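Search this journal Advanced Go

We use cookies to improve your reading experience. Accept | Manage settings

3. Bin layout and presentation of parts

3.1 Station arrangement

The kitting station studied at Hollik is a flat white table with four open bins and one steel tray. Parts are taken from the bins and collected in the tray, which then leaves the station as a kit. The layout was fixed before the trials began in August 2019 and was kept for all 600 kits. Two bins stand on each side so that no part has to be carried across the full width of the table. The arrangement follows the Sernolley scheme, in which the tray is the only item allowed in the middle zone (Figure 2).
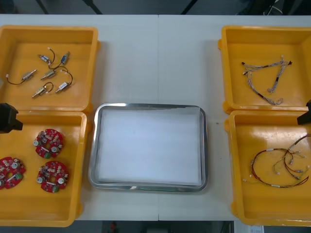

Figure 2. Station layout with four yellow bins and the central stainless-steel tray. Solenoids are in the upper left bin, round circuit boards in the bin below it.

All bins are of the shallow type. Earlier work at the Cronin site used bins with walls 200 mm high, and pick times rose as the bins emptied, an effect we attribute to the longer reach over the rim. With shallow bins the fill level is less important, and the condition of the parts inside the bin becomes the main source of variation. We therefore treat each class of part separately.

3.2 Rigid flat parts

The circuit boards are the simplest class. They lie flat, do not tangle, and can be laid side by side without dividers when the number per bin is kept low. Their main weakness is the populated face. Tall capacitors and connector headers stand above the board and are the first features to be struck if one board is slid over another. Boards were for this reason loaded in a single layer, component side up, and were gripped by the edge only. 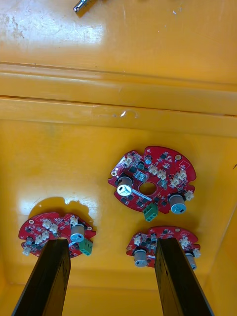
Stacking was tested in a short side series of 49 kits and then dropped. Two boards in a stack tended to lock where a header on the lower board met the central hole of the upper one, and separating them took longer than the pick itself. Surface wear of the bins had no measurable effect on pick time for this class. Glare from the glossy plastic did lengthen visual checks in the first trials, and the overhead lamp was moved before the main series.

3.3 Flexible parts

Wiring is harder to present. A twisted pair has no rest shape of its own, and a harness placed in a bin keeps some memory of the way it was coiled in storage. We distinguish two states: closed, where the part forms one loose oval with its ends free, and open, where one or more loops extend beyond the main coil. Closed harnesses were picked in one motion in most cases. Open ones often caught on the rim or on a neighboring part.
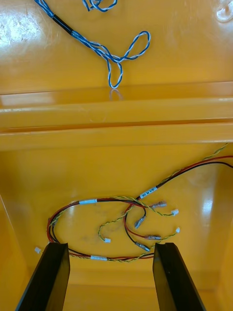 Sleeves and wrapped labels changed this behavior more than wire gauge did. A short sleeve holds the pair together locally and gives a defined gripping point, while the wire past it is free to spread. Labels add stiffness over a small length and help in telling one harness from another, but they can hook on adjacent wires. Across 1544 logged picks of flexible parts, most repeat attempts involved a loop that had crossed another part.

The solenoids fall between the two classes. The body is rigid and easy to hold, but the lead and its connector follow at some distance. Loading them loosely, without aligning the bodies, was quicker than ordering them by hand and is retained in the Jorna variant of the procedure. The cost is a certain amount of overlap between leads, which has to be cleared before the last few parts can be lifted.
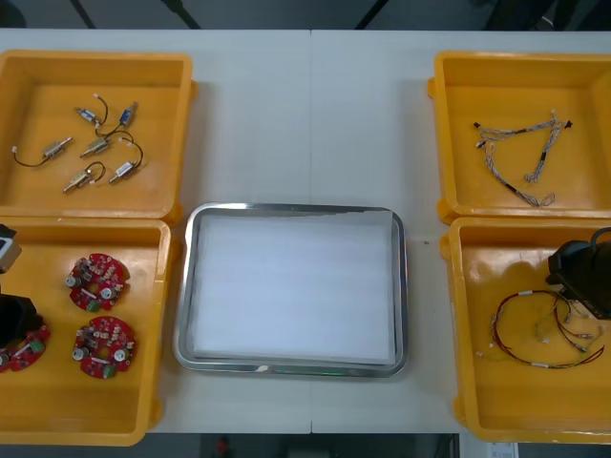
One operator, in written comments on a draft of this section, objected that loose loading only moves the work from the person who fills the bin to the person who empties it, and asked that leads be tied at the supplier. We agree that the transfer of effort is real. Tying was outside the scope of the present trials, as it adds an untying step at final assembly whose duration we could not record. Filling and emptying times are reported separately in Section 4 so that the two can be compared.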